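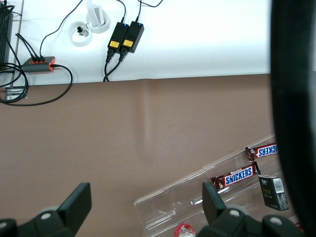 Power strip with three plugs and assorted black cables on a white tabletop.

Last updated: 21/01/2020
Reading time: 3 min

Wakano is a small inhabited island known to travellers for its walking paths, its seabird cliffs and a ferry timetable that has been described, by those who have relied on it, as a work of optimism. It has one village, Marel, one road, and a larger number of opinions about whether the road should be longer. Tourism is the main source of income after fishing, although in a poor season the order is reversed and in a very poor season people grow more cabbages.

Name

The origin of the name is disputed. The older explanation derives it from a fishermen's word for a place where boats turn round, which is what most boats did before the jetty was built. A later theory, put forward by the amateur historian Dušan Babić in his guidebook A Stroll Round Wakano, connects it with a family who owned goats there. Babić produced no documents in support of this, but the guidebook sold well and the goat theory now appears on the sign at the harbour.

Geography

The island is 9 kilometres long and shaped, on most maps, like a dropped sock. The heel is occupied by Marel and its harbour. The toe is a stretch of low, boggy ground called the Manalastas, which is dry enough to cross in summer and is crossed all year round by visitors who have not read the notice. The highest point, Marlow Hill, stands 735 feet above the sea. It was listed at 700 feet until the second survey, and the extra height is still mentioned with some pride in the village shop.

The western side falls away in cliffs, where guillemots and razorbills nest in spring. The eastern side slopes gently to shingle beaches. There is one sandy beach, at the ankle, reached by 3233 paces from the harbour wall according to a painted board whose author did not say how long his legs were.

Getting there

A passenger ferry runs from the mainland in the warmer months. The crossing takes up to two hours, depending on the tide and on whether the skipper is also delivering the post. In January the service is reduced to a supply boat, which takes passengers if there is room between the feed sacks. Cars are not carried. This has not stopped people from driving to the terminal and asking.

There is no airstrip. A plan to build one on the Manalastas was dropped after the first surveyor's equipment sank.

Places to stay

The Marlow Guest House overlooks the harbour and was run for many years by Consolacion Bañez, whose breakfasts did more for the island's reputation than any of its official leaflets. Her fish soup, served at seven in the morning whether ordered or not, is still on the menu. Other rooms are let in private houses and are advertised by cards in the shop window, some of which refer to rooms that have since become sheds.

Camping is allowed on the field behind the chapel. The field is level, well drained and fully exposed to the north wind, and regular campers speak of the last of these in a lowered voice.

Walking

The Round Path follows the coast and returns to Marel by way of the hill. It can be walked in a day by anyone reasonably fit and in an afternoon by anyone who has misread the ferry times. Waymarks are yellow on the cliff side and blue inland, apart from a stretch near the toe where the yellow paint ran out.

Dogs are welcome but must be kept on a lead during the nesting season. The cliff edge is unfenced.

Food and drink

Marel has a café, a shop and a bar, all in the same building and sharing a door. The café closes when the bar opens, at which point customers are asked to move to the other side of the room. Smoked mackerel is the local speciality. A sweet made from seaweed and condensed milk is also sold, chiefly to day visitors.

See also

Ferry services
Seabird colonies
Long-distance footpaths

9 comments
Shared 735 times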